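Washing and Storing Cotton Knits

Cotton jersey is a knit, so it stretches more across the body than along it and returns to shape only partly after each wash. Most of the damage people blame on age comes from heat, overloading and hanging. The notes below cover T-shirts, light pajamas and pillowcases made of the same fabric.

Sorting

Sort by weight first and color second. A load of jeans with a few T-shirts in it will pill the T-shirts, whatever the colors. Towels do the same and shed lint as well. Keep zippers closed and hooks fastened, or put those items in a mesh bag.

Pale greens, pinks and yellows can go in with whites once they have been through a few washes. Test a new one by pressing a damp white cloth against an inside seam for a minute. If color transfers, wash it alone in cold water and test again.

Turn printed shirts inside out. Plain ones benefit as well, although the difference takes a season or two to show.

Water and detergent

Cold water is enough for normal wear. Use warm for sweat or body oil and save hot for sickroom bedding. Measure detergent with the line on the cap, not by filling it. Too much leaves a film that makes cotton feel stiff and holds odor at the underarms. If a shirt smells clean when dry and sour an hour after you put it on, run it through one cycle with no detergent and half a cup of white vinegar in the rinse. Never combine vinegar with bleach.

Skip fabric softener on jersey. It coats the yarn and reduces absorbency.

Collars

Ribbed collars fail before the body does. The usual cause is pulling a wet shirt out of the drum by the neck, followed by hanging it on a wire hanger that was pushed in through the neck. Lift the shirt by the body with both hands. Insert hangers from the hem.

To reshape a wavy collar, dampen it, lay the shirt on a flat surface and push the rib inward with your fingertips until it lies even. Leave it until dry. Do not iron along the rib; press straight down and lift.

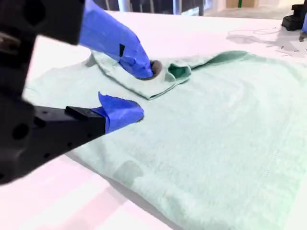

Gobnait Scanlon wrote in to say that a basting thread works better on a collar that has already gone badly out of shape: run a loose stitch through the rib, draw it up until the neck is the right size, steam it, let it dry overnight and pull the thread. She has found that the result lasts through two or three washes and then needs doing again. Use a smooth polyester thread, which pulls out more easily than cotton.

Drying

Flat drying keeps the shape best but takes up space. A folding rack is adequate if the shirt is laid over two bars so that the weight is shared. On a line, peg at the side seams near the hem. Pegs at the shoulders leave points that will not press out fully.

In a dryer, use low heat and remove knits while the seams are still slightly damp. Shake each one once, pull the side seams straight and lay it flat. Ten minutes of this replaces most ironing. Clean the lint screen after each load, and once or twice a year vacuum the slot it sits in. Wash the screen with dish soap if water pools on the mesh instead of running through.

Twisted side seams on a cheap shirt come from the way the fabric was knitted and cut. Pulling them straight while damp helps for one wearing. There is no permanent fix.

Folding for drawers

The file fold stands shirts on edge so that each one can be seen and taken out separately.

Lay the shirt face down and smooth it from the center outward. Bring one side in to the middle of the back, fold the sleeve back on itself, and repeat on the other side. You should have a long rectangle. Fold the hem up to just below the collar, then fold in thirds. A correctly folded shirt will stand by itself. If it falls over, the rectangle was too wide or the last folds were too loose.

Match the final height to the drawer, allowing half an inch of clearance. For a shallow drawer, use quarters in place of thirds.

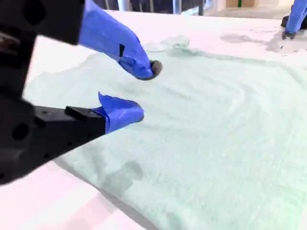

Do shirts crease more when they are stored on edge than in a stack?
They crease less in most drawers. In a stack, the bottom shirts carry the weight of everything above them and the folds set hard. On edge, the folds carry very little weight, provided the row is not packed tight. Leave room for a flat hand at one end.

Pilling and loose fibers

Pills are short fibers that have worked out of the yarn and tangled. They form where fabric rubs: under the arms, at the waist, and where a bag strap crosses the shoulder. Remove them dry, on a hard flat surface, with the fabric held taut but not stretched. A battery shaver is quick. A disposable razor works but will cut the knit at any wrinkle, so keep it nearly flat and use short strokes in one direction.

Do not pull pills by hand. Each one is anchored to the yarn, and pulling draws out more fiber to form the next.
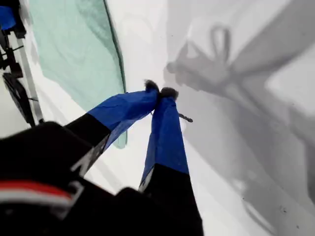

Fiber tufts, dark gray to black.

Dark lint on pale cotton usually comes from socks or fleece in the same load. Let the shirt dry completely before using a lint roller. Damp lint smears into the knit.

Long-term storage

Wash everything before it is put away, including items worn once. Body oil that cannot be seen in November will be a yellow mark by spring. Use a cotton bag or a lidded box lined with an old pillowcase. Dry-cleaning plastic traps moisture and should be thrown out.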